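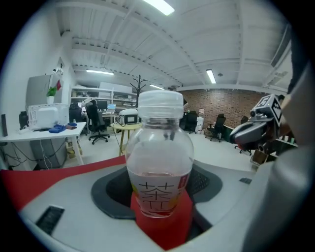 Grade the Log, Then the Robot

Search this site Search Go

By Umut Sezer

The manipulation course I help teach has a final demonstration, and for years the final demonstration was most of the grade. A team put an object in front of the arm, started the policy, and stood back. If the object ended up where it was supposed to, the team did well. I argued for that scheme when we wrote it. I now think it measures the wrong work, and I would like it changed before the next group starts in October.

The work that decides the outcome is the recording of demonstrations. A student takes a gripper in each hand, performs the task, puts everything back, and performs it again. The current assignment asks for 300 accepted episodes per team. An accepted episode is one in which the markers stayed trackable, the timestamps line up across devices, and the task was completed without a regrasp. Teams of two usually split the job, one on the grippers and one watching the recorder.

It is dull work. Students treat it as the chore that comes before the real project, and the old rubric agreed with them: it assigned 14 points out of a hundred to data and the rest to training and the demonstration. A team that reads a rubric will spend its time accordingly. Most of ours collected everything in one long push near the deadline, with the bottle in nearly the same spot each time, and then spent weeks adjusting training settings to make up for it.
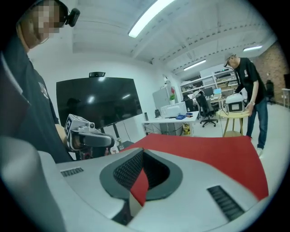
Recording setup with the red work surface, 12th June.

The best team last term, which named its project Sastuso, did the opposite. They wrote a reset procedure before they recorded anything. It specified where the object could start, how far it should be turned, which hand moved first, and what counted as a failure. When an episode failed they kept it, tagged it, and wrote one line on the cause. Their training code was the stock code from the course repository with the batch size changed.

Their demonstration went badly. The arm closed early on the first attempt and pushed the object over on the second. Under the rubric they finished behind a team called Puma, whose arm worked on the first try and whose data folder had no notes in it at all. When I asked Puma to repeat the run with the object moved a hand's width to the left, the arm went to the old position and closed on air. They had collected no episodes from there. The rubric had no line for that, so the score stood.

My colleague Aníbal Valderrama disagrees with me on this, and his objection is reasonable. He holds that a robotics course must end with a robot doing something. Students who never face a live demonstration can persuade themselves that a tidy dataset is a finished system. He also points out that logs are easy to pad. A student can write "slip at grasp" beside every failed episode and learn nothing from it.

I accept the second point more readily than the first. Logs can be padded, but padding is easy to check. Pick an episode at random, play it back with the team present, and ask them to explain the tag. Ten minutes of this separates the teams that looked at their data from those that did not. We already spend longer than that waiting for arms to home. 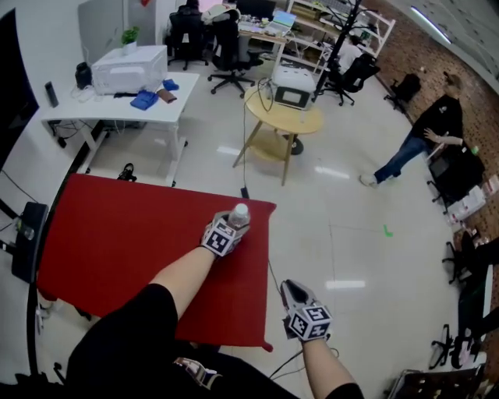
On the first point, I would keep the live run and reduce its weight. One attempt on one afternoon is a very small sample. We would reject a student report that drew a conclusion from it, and we should hold our own grading to the same rule. I would score the run over several starting positions, chosen by the staff, and give credit for a correct prediction of which ones will fail. A team that knows its coverage can make that prediction. A team that does not will guess.

There is also the matter of what students do afterward. Two from an earlier group went to Drillico, a small firm that builds handling cells. Both told me that their first months were spent on fixtures, resets, calibration checks and file naming. Neither had been asked to design a network. I don't take two people as proof of anything, but it matches what I did in my own first job, and the course as written would have prepared me poorly for it.

The proposal I have sent to the department gives half the grade to the dataset: the reset procedure, the episodes, the failure log and the playback interview. A quarter goes to the live run over multiple positions, and a quarter to a written report. Aníbal wants the live run at 40 percent. We will probably settle somewhere between, and I would sign that version too, provided the playback interview stays in.

Share 14
2 comments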